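Orkulico Edge Strip, Yellow, 19 mm
Self-adhesive edge marking for tables, counters and shelves. Item 332.

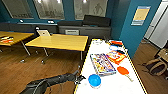
White table with yellow strips along the long edges, blue bowl and ping-pong paddle on top.

Overview

Orkulico Edge Strip is a thin, flexible marking strip that goes along the edge of a table, counter, shelf or workbench. It shows people where the surface stops. Most of our customers buy it for white or pale furniture standing on a pale floor, where the edge can be hard to pick out, especially in flat overhead light. Activity rooms, libraries, senior centers, school art rooms and home kitchens are the usual places.

The strip is 19 mm wide, or 3/4 inch. It is sold by the roll and cut with ordinary scissors. It comes with adhesive already on the back under a paper liner. No heat gun, glue or clamp is needed.

Roll sizes

Short roll: 200 inches. Enough for both long sides of most dining tables, with some left over for corners.
Long roll: 448 inches. For conference tables, library tables and rows of tables pushed together.

Both rolls are the same material and the same width. The long roll costs less per inch. Rolls are one continuous piece with no splices. If you find a splice in yours, send it back and we will replace it.

How much to order

Measure each edge you want to cover and add the lengths together. Add two inches for each run so you have something to trim. If your table has rounded corners and you want to go all the way around, measure with a cloth tape or a piece of string. A metal tape will come up short on a curve.

You don't have to cover all four sides. Many people mark only the long edges, where people sit and set things down, and leave the ends plain. If a table is approached from the end, mark that end too.

Flat or folded

The strip can be put on in two ways.

Flat on top: The whole width lies on the tabletop, with its outer side lined up with the edge. It is the easiest method and the easiest to remove. The color shows best to someone standing over the table.

Folded over: The strip has a light score line down the middle. Half goes on top and half goes down the side. The color can then be seen from a chair or wheelchair as well as from above. The side of the table needs to be at least 3/8 inch thick. Don't try this on a rounded or bullnose edge. The score line will lift within a few weeks.

Surfaces

Works well on: laminate, melamine, painted metal, glass, sealed stone, varnished wood.
Works with care on: painted wood. The paint must be fully cured, and old paint may come away with the strip when you remove it.
Does not work on: raw wood, oiled or waxed wood, cork, fabric, textured plastic with a deep grain.

If you are not sure, ask us for a sample. Samples are six inches long and free, one per household or organization. Put it on, leave it for a week, and try the edge with your fingernail.

Putting it on

1. Wash the edge with dish soap and warm water. Rinse and dry it.
2. Wipe with rubbing alcohol and let it dry. Furniture polish is the most common cause of strips coming loose, and soap alone won't take it off.
3. Cut the strip two inches longer than the run.
4. Peel back a hand's length of liner, line it up at one end and press it down with your thumb.
5. Work along the table, peeling a little at a time. Do not pull the strip tight. Stretched strip creeps back and leaves a gap at the end.
6. Trim the ends. Cutting the corners round with scissors helps keep them from catching on sleeves.
7. Go over the full length with a rolling pin or the back of a spoon.
8. Leave it overnight before washing the table.

The room should be above 60 degrees while you work. One person can do a short table. Two people are better for anything over eight feet, one to hold the roll and one to press.

At inside corners, cut the two pieces square and butt them together. Overlapping makes a bump that collects crumbs.

Cleaning

Any household spray cleaner or mild soap is fine. Diluted bleach is fine if it is wiped off afterward. Do not use acetone, nail polish remover or abrasive pads. Acetone dissolves the top coat and the yellow will turn patchy.

Wipe along the strip, in the same direction it runs. Scrubbing across it again and again will eventually work the edge loose.

Crayon comes off with dish soap. Permanent marker comes off with rubbing alcohol if you get to it the same day. Turmeric stains and we have not found a fix.

Removing it

Warm the strip with a hair dryer on low, lift one end and pull back slowly, keeping it flat against the table. Leftover adhesive rubs off with a little cooking oil. Wash the oil off before putting down new strip. Removed strip can't be used again.

Specifications

Width: 19 mm (3/4 in)
Material: matte vinyl with clear top coat
Color: yellow
Adhesive: acrylic, pressure-sensitive
Use: indoor only
Score line: centered, liner side
Item number, short roll: 332-S
Item number, long roll: 332-L

The finish is matte so that it does not throw glare from ceiling lights or windows. The strip is not reflective and does not glow. It is not floor tape and should not be used on stair treads, where it will be slippery. For stairs see Ruchti Tread Tape.

Other colors

Black (item 334) is a better choice for yellow pine, maple and other light wood, where yellow disappears. White (item 336) is for dark tables. We dropped the orange in August. Remaining orange rolls are sold from the Jorkden shop counter only, and there are not many.

Common questions

Will it mark the table?
On laminate, no. On varnished wood that sits in strong sun, the wood around the strip may change color and leave a line where the strip was.

Can it go on a ping-pong table?
It will stick, but it is raised slightly above the surface, and the ball will bounce wrong when it hits it. Leave playing surfaces alone.

Can I write on it?
Yes, with a permanent marker. Jolene Donnelly at our Jorkden shop puts seat numbers on hers. They last a couple of months with daily wiping.

Does it help with trays and bowls near the edge?
It makes the edge easier to see. It will not stop anything from sliding off. If you need a raised lip, look at the Sondport Table Rail, item 448, which clamps on and stands 1/2 inch above the top.

Is there a wider one?
Not at present. Two strips laid side by side will work on a deep counter.

Ordering and returns

Orders in before 2 p.m. ship the same day. Unopened rolls can be returned within 60 days. Opened rolls can't be returned unless there is a fault. Schools and public libraries may order on a purchase order. Send it to Elisa Testa in the order office and include a delivery contact.

For questions about surfaces and samples, ask for Dae-han Yoon.

Related items
Ruchti Tread Tape, black or yellow
Sondport Table Rail, item 448
Alcohol wipes, box
Small hand roller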